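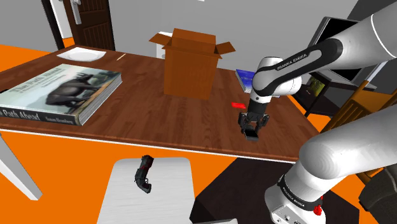

Vumel 2 field pack, 53 litre

Built for reservists, cadets and anyone who has to carry kit a long way and still be useful at the end of it. Made in our Drorham workshop. Same back panel as the first Vumel, new harness, new lid.

Main compartment 53 litres, plus two side pouches that zip off and join up as a day sack. Fits over webbing. Fits over body armour as well if you let the shoulder straps right out, see the sizing note.

Weight empty: 1,418 g without pouches
Price: £195 inc VAT, pouches included
Colours: olive, black. Tan is back in March
Sizes: short back, long back

What's changed from the old one
- Wider hip belt, stiffer foam
- Radio pocket moved to the left, antenna port both sides
- Lid pocket opens from the back so you can get in it lying down
- Buckles are now Bindolell side release, work with gloves on
- Drain holes bigger. You asked

Sizing. Short back if you're under 5'8, long back for everyone else. Over armour go long whatever your height. If in doubt ring and ask for Zdenka Dimitrov, she does the fitting and will talk you thru it.

Not waterproof. Water resistant, seams arent taped. Use a liner. The Ivanov dry liner fits, sold separately.

Unit orders: email Nurhan Aksoy with numbers, sizes and a delivery address. Name tapes can be sewn on before dispatch, allow an extra week.

Repairs done here, post it back clean please. Old Vumel hip belts do NOT fit this frame.

Stock updated 4 October 2018. Olive long back low, more being cut now.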